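Gripper trials: your questions answered

Which grippers are you comparing?
Two at the moment, the Mollis and the Cernar, and we swap them on and off the same arm so the comparison stays fair. A third, the Painemal, joins us in January if the adapter plate turns up.

How do you score a grasp?
Each object gets nine attempts per gripper, and a grasp counts if the object stays put for five seconds. Harish Annamalai keeps the tally, and he's a good deal stricter than I am about wobbles (I've given up arguing!). We have 41 objects on the list so far, and we're always glad to hear suggestions.

Why household objects and not test blocks?
We do use blocks, and they're lovely for calibration, but most people who write to us want to know how a gripper will cope with the odd-shaped, lopsided things they've already got in the cupboard or the shed. A drill is a favourite of ours for that, with all its weight down in the battery.

Does the controller matter?
More than we expected. Aníbal Londoño ran the whole list again after moving us over to the Stultorow controller, and the closing motion felt noticeably smoother, so please don't compare our older scores with the newer ones. 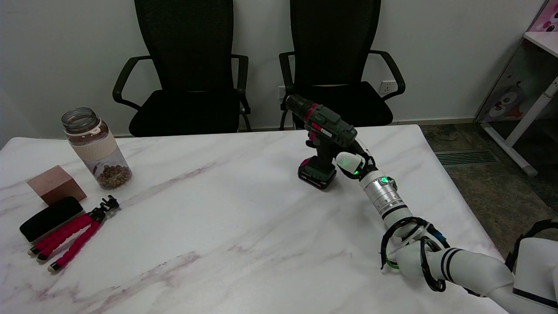 Cordless drill held upright, with the jar, cube and flexible tripod alongside.

Can I send in my own gripper?
Please do! Drop us a line first with the flange pattern and the weight, and we'll find you a spot in the queue.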